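Fake produce in slatted crates – how do I stop it looking flat?

Asked by Effie Pollock, July

I'm putting together a pretend harvest corner for our garden show and I've got 2 shallow slatted crates from Duvent, plus a bag of artificial fruit and leaves. My budget was 109 dollars and most of it is gone. The crates look fine empty, but the minute I put the grapes in they just lie there looking sad, and you can see the gaps between the boards. Do I need to buy a ton more fruit? Should I line the bottom? I also can't decide if mixing everything together is better than one kind per crate. Setup is in the evening and I'd like it done before then!

Zahira Saragih
Don't mix! I did a display like this last summer and the mixed crate looked like a lost and found. One kind per crate reads much better from a few steps back. For the leafy stuff, pack it tight and let the leaves do the filling (you need a lot fewer fruits than you'd think), then poke the red ones in between and let a few come toward the front edge. Grapes are harder. I like a dark bunch next to a light one, leaves at the stem end, and I leave some of the slats showing – it's a crate, people expect slats. If the bare wood really bugs you, crumple brown paper under there, or that Flolex mesh, but cut it small so it doesn't stick out the sides.

Mine are on a flat dark gray cart, and pale wood looks great against it. Some fake vines on a rack close by help too.

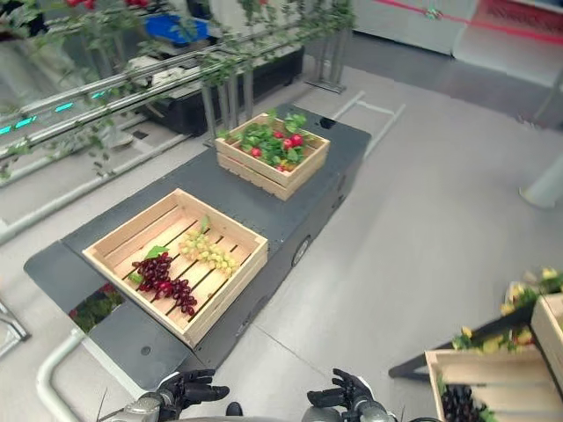

Grapes in the near crate, leaves and red fruit in the far one.

If you only have money for one more thing, buy foliage.

drultov_fan
hot glue. glue the grapes to the slats and they stay put

Effie Pollock
Thank you both! Not gluing, I want the crates for real tomatoes later, but I pulled everything apart and did one kind per crate and it's already better. The paper shows through a little on one side so I may switch to green tissue. Zahira, did you wipe the leaves down first? Mine are pretty dusty from the garage.

Zahira Saragih
Damp cloth, 5 minutes, and let them dry before they go back in.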